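Notes from the Lundgate visit (week 6)
Intro to Robotics, Tuesday section

Hi all! A lot of you had the bus problem or a clash with chem lab, so I typed up my notes from the open day. They're in the order I scribbled them, with the reading at the end. If you were there and remember something differently, tell me and I'll fix it. 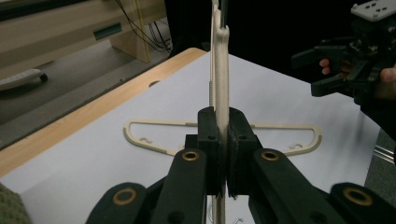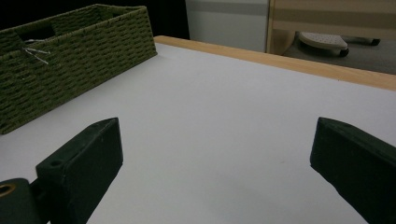 Hand-held grippers at the tabletop.

Let's start with the jaws, because that's where most of your questions went. We spent all of last week on parallel versus angular motion, and I could see a few of you glazing over at my whiteboard drawings (fair enough, they were bad). So go back to the black gripper holding the clothes hanger. Two long arms run out diagonally from the jaws, one on each side, and there are brass-colored rings set into the black plastic. Now get out your week 5 sheet and sketch a symmetric linkage with a pivot at each end of every arm. If the two sides match, the jaws close toward the middle by the same amount, and you only have to worry about lining up the center with the thing you want to grab. If one side is even a little sloppy, the object gets shoved sideways before it gets squeezed. Thin objects make this much worse! A hanger turned so you see it as a narrow strip gives you very little to aim at.

Opening width

Sizwe Tshabalala ran the morning talk and he kept coming back to this one. Before you pick a gripper, write down the widest thing it has to get around and the thinnest thing it has to hold. People remember the first and forget the second. In the other photo, the one with the green fingers, the gap between them is wide open with white table showing through. Handy for getting down around something, but then ask yourself how you'd pick up that woven basket in the corner. Around the whole thing? By the rim? Through the handle opening in the end? I'd like you to argue for one of those in your homework, with a sketch. I've got a favorite and I'm not telling you until Tuesday.

Demonstrations and how many you need

Hedvika Bartoš gave the talk after lunch (well, during lunch, the sandwiches came late and we ate through it). Her group's internal project is called Platia, and it has 3112 recorded demonstrations in it so far. I wrote down two things she said:

One, a short clean recording beats a long messy one. She likes them under 45 seconds. If you fumble, stop and start over.

Two, variety. They had some 2000 recordings before they noticed the objects nearly always started in the same spot, and the policy they trained fell apart as soon as anything moved. She threw out a big chunk and went back to collecting. I thought that was brave, and I'd have been in a terrible mood for a month.

Nahuel asked whether you could fix that with software, by shifting the pictures around. Her answer was "partly," and then a long digression about shadows that I couldn't keep up with. Nahuel, if you took better notes than I did, please send them!

Things to look up

- Self-centering grippers (chapter 4, the first half is enough)
- Compliance, meaning how much a finger gives when it presses on something
- The difference between grip force and friction. You need both and they are not the same number. This WILL come up again.

Homework, due next Tuesday

Sketch a two-jaw gripper with a symmetric linkage and mark every pivot. Then the basket question from before, half a page. Last, pick one object from your kitchen and list five ways a gripper could approach it. Please don't all do a mug. Régis Royer is grading this round and he has asked me, very politely, for fewer mugs.

The spring open day is in March, and Lundgate usually lets in two groups from the college. The sign-up sheet is on my office door. Bring a jacket, the upstairs lecture room was freezing.

Nadège Lemaire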